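18 May 2019

Open day at Zanholm, finally. Bus late, missed the 2 o'clock talk, caught the 3 o'clock one standing at the back. Mostly slides. Coffee terible. Then down to the kitchen demo, which I'd been wanting to see since April.
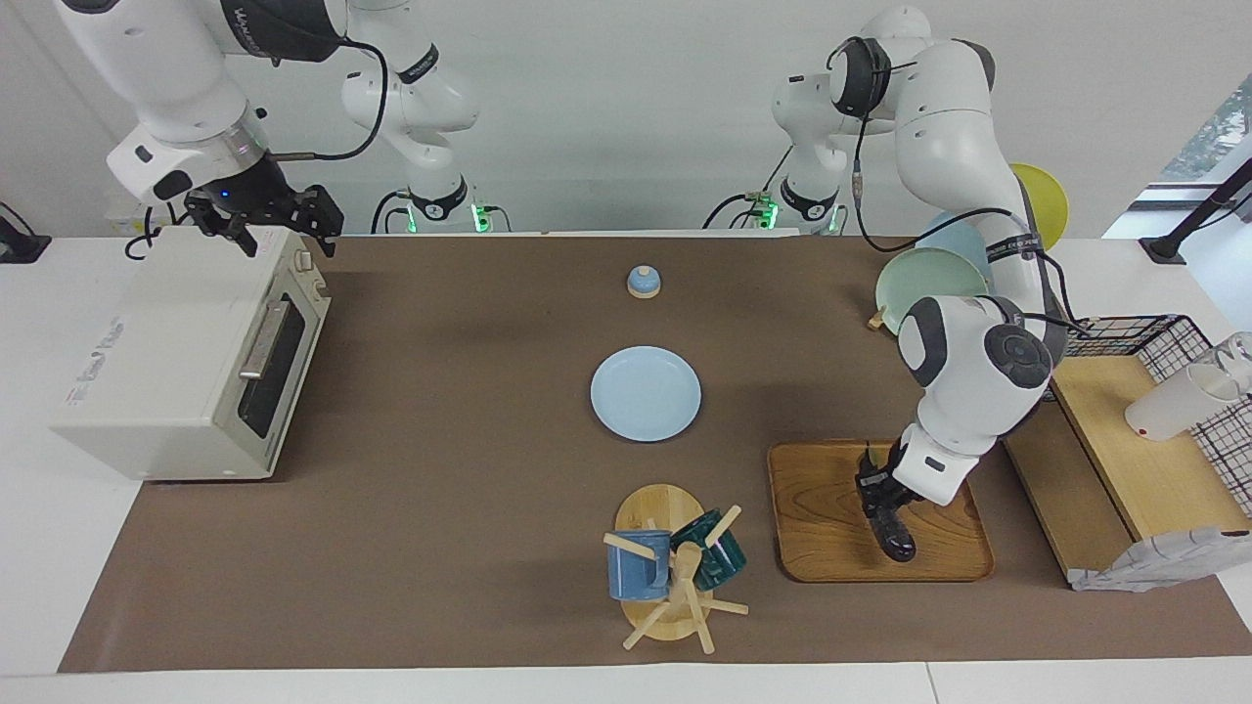
I stayed at this one longest, feet killing me. Two arms, one over by the toaster oven, other with its gripper down on the wooden tray. Want a mug tree like theirs. Asked if Matside would get one, got a shrug. Home by bus 13, soup, bed. Must wriet to Boyer tmrw.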